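Search
Search news and releases
Go
All sections

Farquharson Hotel Completes Refit of Guest Bedrooms With New Bedside Furniture

GALTITZ, 20/11/2022. The Farquharson Hotel has completed the refit of its guest bedrooms, closing a program of work that began in July. Every bedroom in the main building has new bedside furniture, and the hotel has kept a desk telephone within reach of the bed throughout.

The furniture was supplied by Prallell, a contract furniture maker that has worked with the hotel on 2 earlier projects, the breakfast room and the ground-floor lounge. Installation was carried out one floor at a time so that the hotel could remain open to guests. A total of 32 bedrooms were included in the program.

The central item in the new rooms is a round side table in a light oak finish. It replaces a square cabinet with a drawer and a lower shelf, which had been in use since the hotel's last major refit. The hotel asked for a table that would fit into the narrow space beside the headboard and would have no corners at knee height. Prallell responded with a drum-shaped design, with a raised rim at the edge of the top.

"Guests told us in plain terms what they wanted beside the bed," said Ubaldo Sorrentino, General Manager of the Farquharson Hotel. "They wanted somewhere to put a glass of water, a book and a pair of spectacles, and they wanted to find the telephone in the dark. The old cabinets took up too much of the floor, and many of our guests never opened the drawer."

The hotel reviewed 2383 guest comment cards before the order was placed. Lack of space beside the bed was among the most frequent complaints, together with lighting at the mirror and the weight of the wardrobe doors. Lighting and wardrobe doors were dealt with in the first weeks of the program. The bedside furniture was left until last so that a sample table could be tried in two rooms over the summer.

Changes were made after the trial. The rim of the sample table was found to be too low, and small items were reaching the floor during the night. The rim was raised before the full order was made. The housekeeping department also asked for a table that one person could move for cleaning, and the final version meets that request.

The decision to keep the telephones was taken separately. Management had considered replacing them with a tablet device that would handle room service orders, wake-up calls and messages. A survey of returning guests showed a clear preference for a telephone with a handset and buttons, and the proposal was withdrawn.

"A guest who feels unwell at three in the morning should not have to look for a menu on a screen," Mr. Sorrentino said. "The telephone stays on the table, at the back, where it leaves the front of the top clear."
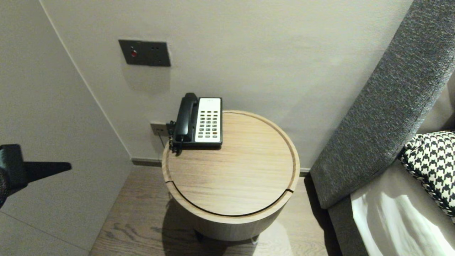 Housekeeping staff have been given a standard layout for the bedside area. The telephone is to be set close to the wall and the notepad placed in front of it when the room is prepared for arrival. Printed directories have been moved to the writing desk. Tabletops are to be wiped with a soft cloth, and abrasive cleaners are not to be used on the oak finish.

Cabinets removed from the bedrooms have not been discarded. Those in good condition have been transferred to staff accommodation at the Grinasora annex, and the remainder have been offered to local residents at no charge. Collection may be arranged through the front office.

Room rates for the coming season are not affected by the refit. Guests with existing reservations do not need to take any action, and requests for a particular floor will be honored where possible.

Work on the corridors of the main building, including new carpet and door numbers, will be announced separately.

About the Farquharson Hotel

The Farquharson Hotel is an independently owned hotel in the center of Galtitz. It offers bedrooms, a restaurant and meeting rooms, and is open throughout the year.

Press inquiries should be addressed to the Office of the General Manager, Farquharson Hotel, Galtitz.

Related releases

Farquharson Hotel Reopens Breakfast Room
Prallell Chosen to Furnish Ground-Floor Lounge
New Opening Hours at the Farquharson Restaurant
Grinasora Annex: Notice on Parking and Deliveries
Farquharson Hotel Announces Winter Meeting Packages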